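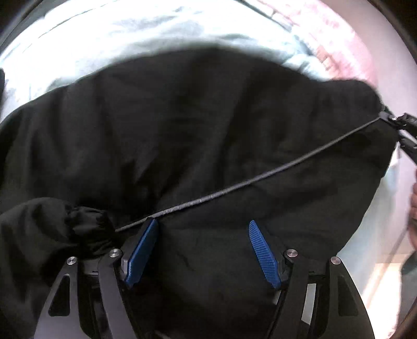
Re: Folding padded jackets for the coat swap

From: Ambros Marti
To: Prurkside swap list
Sent: 16:40

Hello all,

Replying to the question below, as two other people asked me the same thing at the last sorting.

> We have been given a lot of padded coats this time and they will not
> stay folded. We rolled them last year and they came undone in the
> crates. The cords also get tangled with each other. Does anyone have
> a way of doing it that does not need bags? We have the 16 grey crates
> from Pichler and no money for more.
> Kitisholm branch

We gave up on rolling as well. A rolled jacket takes up less room on the day, but it springs open as soon as the one next to it is lifted out. We fold flat now, into a rough rectangle, and stand them on edge in the crate.

Do it on a made bed or a large table. A bed is better if you have one free, because the cloth doesn't slide about so much. Spread the jacket out first and deal with the sleeves before anything else. If a sleeve is bunched up at the cuff, pull it straight from the cuff end. Leave it scrunched and you get a lump in the middle of the bundle and it will never lie flat.

Next, look for cords. Tuck any loose cord inside the jacket before you start folding. If one looks frayed, put that jacket on the mending pile and write "cord" on the slip.

Then:

1. Close the zip and lay the jacket front down.
2. Fold both sleeves across the back, one over the other.
3. Bring the sides in so they meet.
4. Press from the hem towards the collar with your forearms to push the air out. Take your time over this.
5. Fold the bottom half up and press again.
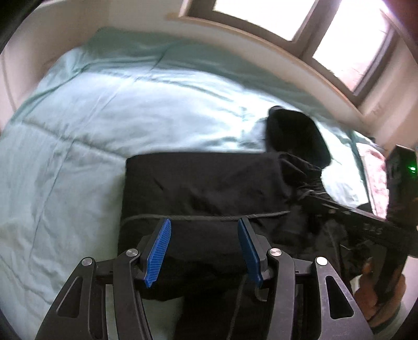
The top fold should end up fairly smooth with a straight edge. Creases lower down don't matter, they drop out on the hanger. If the jacket has piping or a trim line across it, use that as your guide for keeping things level. It saves a lot of fiddling with the black ones, where it is hard to see what you are doing in poor light. Any hanging loop should be turned inwards or it will catch on the next jacket.

A jacket takes me around 3 minutes, less for children's sizes. Very long coats need one more fold and are better in the deep crates.

For labels we use the Clutitz tie-on ones. There is a box of 500 in the hall cupboard and we have used 90, so Kitisholm is welcome to a share. Please don't pin anything through padded fabric.

Can somebody tell me whether the June swap is still using the side entrance? I need to know where to leave the crates.

Ambros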